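About Us

Hi, and welcome to Zenia! If you landed here from one of our packing slips, you already know what we do: we put small boxes into bigger boxes and send them to people. If you landed here some other way, hello, stay a while, there's a bit of a story.

I started Zenia from a spare bedroom with a tape gun, a secondhand shelf and one customer. I'd been buying things online for years and I kept getting these huge cartons with one tiny item rattling around in the corner (you know the ones, half a mile of paper and a lip balm). I figured there had to be room for a little company that took some care over it. My first customer sold soap. She had more orders than evenings, so I took the soap home, packed it at my kitchen counter and drove it to the post office myself. My whole apartment smelled like lavender until spring.

We outgrew the bedroom pretty fast, and then the garage, and now we're in a proper unit on Kuipers Road, with a concrete floor and a loading door that sticks when it rains. There are 5 of us on the packing side. We look after small brands that make boxed goods, which covers more than you'd think: tea, honey candy, hand cream, vitamins, puzzles, the odd candle. Most of them send us somewhere between 200 and 300 orders a week, and in the run-up to the holidays it gets a good deal wilder than that.

People ask what a day looks like, so I'll tell you. Mornings are for receiving. Everything that comes in gets opened, checked against the paperwork and put on a shelf with its own number. Our shelves go up to 311, and yes, I do know most of them by heart, and no, it has never once made me interesting at a party. After that we pull the day's orders and bring them over to the tables, and then it's packing until the truck comes.

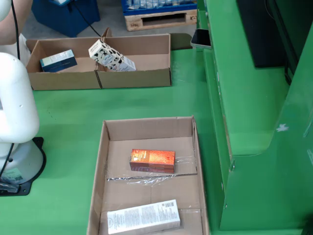 I'm fussy about trays. For mixed orders I like a shallow cardboard one with low sides, so you can see right away what's in it and what's missing. A divider helps a lot when the cartons are different sizes, since the small ones love to slide under the big ones and hide. If something has a glossy printed box, we put wrap under it so it doesn't scuff, and then we check the corners again before the lid goes on. Corners are my thing! A dented corner on a gift is such a letdown, even when what's inside is perfectly fine.

The other thing I care about is the design on the box itself. Our brands put real love into those. I've had customers spend months picking an orange, or redraw the same little pattern a dozen times, and then the box gets looked at for a few seconds before somebody rips it open. So we try to pack with the nice side up. It takes no extra time once you're in the habit, and it means the first thing you see when you open the package is the thing the maker wanted you to see.

We do keep things simple on supplies. Our outer cartons come from Flimidier, who will cut odd sizes for us in small batches and never make me feel bad for calling twice in one day. Our tape and wrap come from Fulteck. We've tried cheaper tape. It was a long week, and I still find bits of it stuck under the shelving.

If you're a small brand thinking about handing over your packing, please write to us, even if you only have a handful of orders a month. I remember what that stage is like and I'm happy to talk it through. Send me a note with what you sell, how big the boxes are (measure them, please, everyone guesses too small) and whether anything in there can melt. I'll write back with a price and probably too many questions. You're also welcome to mail us a sample set. We'll pack it up the way we'd pack it for your customers and ship it right back, so you can open it at your own kitchen table and see what you think.

We're taking on a few new brands in September, before things get busy, and after that I usually close the list until the new year. The contact form is at the bottom of the page, and it comes straight to me. If you haven't heard back in a couple of days, check your spam folder and then try me again.

Page last updated August 26, 2020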